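How Tennis Scoring Works
2021-12-22 | By the Kallow Junior Sports Desk

We use cookies to remember your reading settings. By staying on this page you agree to their use.

Tennis uses a scoring system with several layers. Points make up a game. Games make up a set. Sets make up a match. A player who understands each layer can follow any match from start to finish, whether it is played at a local park or in a large stadium.

This page explains the layers one at a time, starting with the smallest.

Points

A point begins when one player, called the server, hits the ball into the diagonal box on the other side of the net. The two players then hit the ball back and forth. This exchange is called a rally. The point ends when one player fails to return the ball correctly. That can happen in a few ways: the ball bounces twice, it lands outside the lines, or it hits the net and does not go over.

The server gets two tries to start each point. The first try is called the first serve. If it misses the box, the result is called a fault, and the server may hit a second serve. If the second serve also misses, the result is a double fault, and the other player wins the point.

Sometimes a serve touches the top of the net and still lands in the correct box. This is called a let. Under the usual rules, a let does not count as a fault. The server repeats that serve.

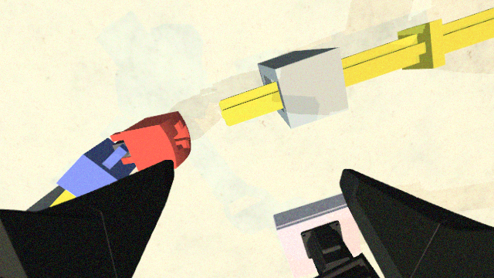
What does the word "love" mean in a tennis score?

Love means zero. A player who has not won any points in a game has a score of love. The origin of the word is not known for certain. One idea is that it comes from the French word for egg, as an egg has the shape of a zero.

Games

The points in a game are not counted one, two, three. They have their own names:

No points – love
First point – 15
Second point – 30
Third point – 40

The server's score is always said first. If the server has won two points and the other player has won one, the score is 30–15. If the server has won none and the other player has won three, the score is love–40. When both players have the same score at 15 or 30, the word "all" is used, as in 15-all.

A player who has 40 and wins the next point wins the game, as long as the other player has 30 or less. If both players reach 40, the score is called deuce. From deuce, a player must win two points in a row. The first of these gives the player the advantage. If the player with the advantage wins the next point, the game is over. If the other player wins it, the score returns to deuce.

There is no limit on how many times a game can return to deuce. Some events use a shorter method called no-ad scoring. At deuce in a no-ad game, one point is played, and the winner of that point wins the game. The Lakum Cup for under-tens uses this method in all of its rounds.
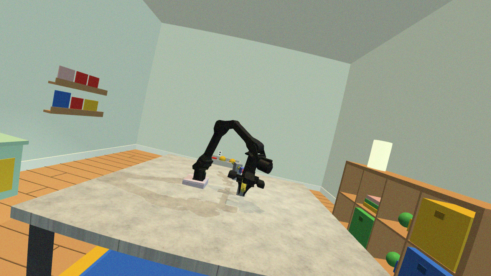
Robot arm at a table.

Sets

One player serves for a whole game. The other player serves for the next game, and they continue to take turns. The players also change ends of the court after the first game, the third game, and every second game after that. Changing ends means that sun and wind affect both players in a similar way.

To win a set, a player must win at least six games and must lead by two or more. A set can end 6–3 or 6–4. It cannot end 6–5. At 6–5, another game is played. If the leader wins it, the set ends 7–5. If the other player wins it, the score becomes 6–6.

At 6–6, most events play a tiebreak. A tiebreak is a special game in which points are counted in the ordinary way: one, two, three, and so on. The first player to reach seven points with a lead of two wins the tiebreak and the set. The set score is then written as 7–6. A tiebreak at 6–5 in points is not finished, and neither is one at 7–6 in points. Play continues until one player leads by two.

Serving in a tiebreak follows a pattern. The player whose turn it is serves the first point. The other player serves the next two points. After that, each player serves two points at a time. The players change ends after every six points.
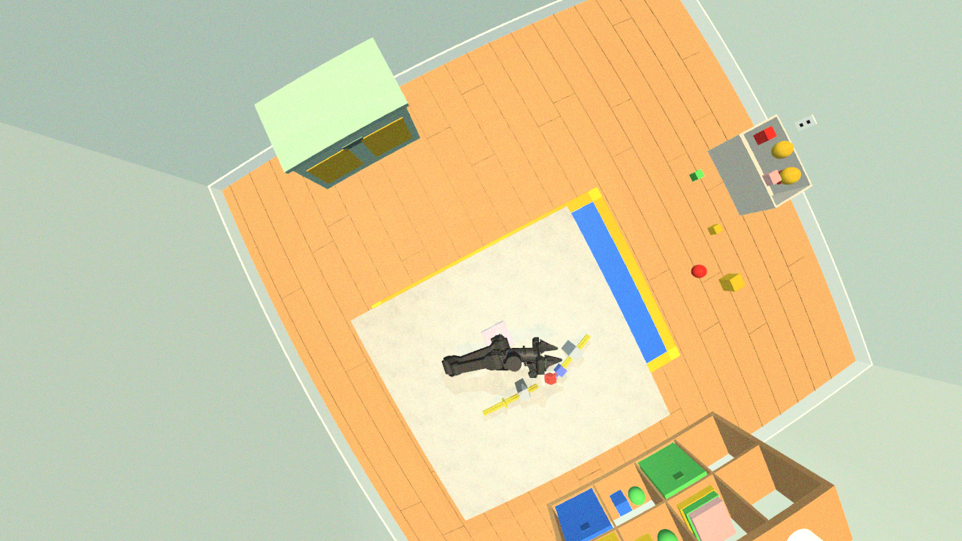
The pattern exists because serving is usually a benefit. If one player served the whole tiebreak, that player would have a better chance of winning it. Serving one point and then switching every two points shares the benefit fairly evenly.

Matches

Most matches are the best of three sets. The first player to win two sets wins the match. Some matches are the best of 5, and a player needs three sets to win. A match score lists the games in each set in order. A score of 6–4, 3–6, 7–5 shows that the winner took the first and third sets and lost the second.

It is possible to win a match while winning fewer points in total than the other player. Points count only toward the game in which they are played. A player may lose several games by a wide margin and win the others by a narrow one.

Junior events often use short sets. At the Zostden courts, the August program for new players uses sets to four games. The names of the points stay the same.

Words to know

Ace – a serve that lands in and is not touched by the other player.
Break – a game won by the player who is not serving.
Hold – a game won by the server.
Match point – a point that will end the match if the leading player wins it.

Last updated: December 2021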